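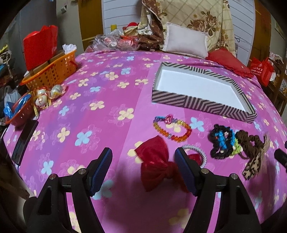
Slide 1. Small things on a bed, with tray.

(Leave it up while people find seats. Don't talk over the chairs.)

Evening, everyone. My talk is called "Where Does the Bow Go," and it's listed in the Marham program as a session on household storage, so if you came for garage shelving, Ruan Modise is next door and he has handouts.

I want to talk about hair stuff. Bows, ties, bracelets, the rubber-band creature a child made and will ask about the minute you throw it out. I've been sorting other people's small things for a living for long enough to have opinions on this, and my sister Montserrat Meléndez has asked me to stop sharing them at dinner.

START WITH THE BED
Point at the sheet. Pink and purple, flowers all over. As a sorting surface it's terrible. Anything you put on a pattern like that has to fight to be seen. I still tell people to use the bed, for one reason: you have to sleep in it. A dining table can hold a pile of bracelets from September until somebody gets married. A bed gives you until bedtime.

(Pause. Someone will say they'd just move the pile to the chair. Let them.)

THE TRAY
Black and white zigzags, white inside, no lid. I like a white inside. You can find a hair tie against white. I don't like a lid, as a lid is where a second pile starts.

Tell the Dudia story here, short version. Client buys a Dudia cabinet, 2 drawers, felt lining, very handsome. Her daughter Kha keeps everything on top of it. We swapped it for an open tray and the cabinet now holds batteries. Everybody's happy, including the batteries.

WHAT GOES IN
Red bow. Sheer, a bit crinkled, and it will only get more so at the bottom of a tray. Bows go in last, on top.

Spotted ribbon bow, the brown one. Long tail on it. Tails tangle. Fold the tail under before it goes in, or clip the bow to the rim and call it decoration.

Glittery hair tie with the scrap of red on it. Ask: is the red bit staying on? If you find yourself saying "I could sew that," set it aside. You have until bedtime. After that it's in the tray as is, and we don't discuss the sewing again.

Beaded bracelet with the pink heart. Bracelets go in flat, in a ring, and small things go inside the ring. Free divider. I've seen people pay Mukska money for acrylic dividers that do the same job with sharper corners.

Then the little rubber-band figure. Black, blue, lime green. It isn't for hair and it has no category. My first year I'd have made it one. I'd have labeled it, too. Now I say it lives in the tray with the rest, because whoever opens the tray will be looking for it sooner or later.

(If running long, skip to numbers.)

NUMBERS, SUCH AS THEY ARE
Ánh Nông let me empty one household's hair drawer with her last spring. We tipped out 700 items. 500 of them were elastics, and 100 of those had given up stretching. The family of four had been complaining that they could never find a hair tie. I have no joke for this. I did bring the dead elastics in a jar, and you may pass it around.

OBJECTIONS I USUALLY GET
"My kids won't put things back." Mine neither. An open tray can be hit from a standing position, and I've watched Sơn Mai's youngest do it from the doorway.

"It'll overflow." Yes. That's your signal to get the bed out again, so to speak.

"Can I use a shoebox?" Please do. Diệp sells a tray for people who find this answer disappointing.

HOMEWORK
One surface, one tray, everything hair-related in the house. Tuesday is good, nothing happens on a Tuesday. Start after supper. Leave the pillow and the quilt up at the head end so you can see what you're trying to get back to.

Questions, then the jar comes back to me, please.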